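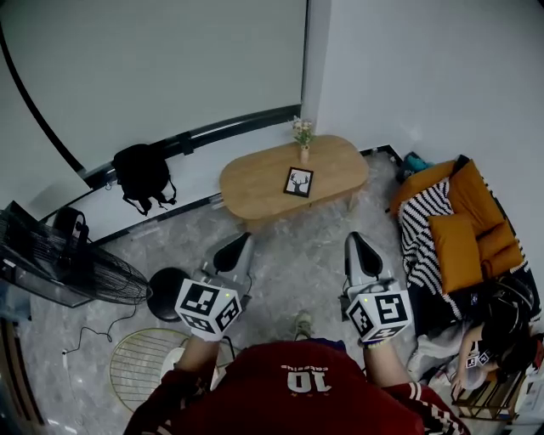
September, equipment money, second go

OK, so I sat down with Gemma after lunch and we tried to turn the wish list into something Brunello will sign. Writing it here before I forget what we agreed.

Grippers first. We want three more of the hand-held ones, which gets us a second pair and one to keep on the shelf. Ginevra would like two full extra pairs (of course she would!) and I get it, but then we'd have to buy finger pads for all of them too, and pads are the thing we keep underestimating. Last quote from Kasten had the pads as a separate line and I missed it completely. Not doing that again. Gemma is asking them for one price with pads in.

Marker cubes: print our own or buy? Cengiz says print, he has the files and the white filament already. I'm fine with that as long as the square patterns go on flat, a lifted corner is a whole wasted morning. Put down four spare cubes, plus sticker sheets.

Furniture. I know, I know, it looks silly on a robotics budget, but the living room setup needs more variety and secondhand is cheap. The low oval table with the flowers on it is good, the sofa is good, more cushions wouldn't hurt (the mustard ones are very mustard). I'd love a second rug-less floor to work on, because the pale marbled tile is all we ever get in that room. Trenthorpe might lend us their kitchen. Vicente to ask.

The arm: still waiting. Pestemport will hold their price for two months, Neselcombe won't hold anything. My vote is to collect by hand through the fall and order the arm once the grippers are in. Brunello wants it the other way round, so we need to talk.

Also need: charging cables, longer ones. Knee pads!! Put them under safety.

Gemma has the spreadsheet. Pads line is still blank.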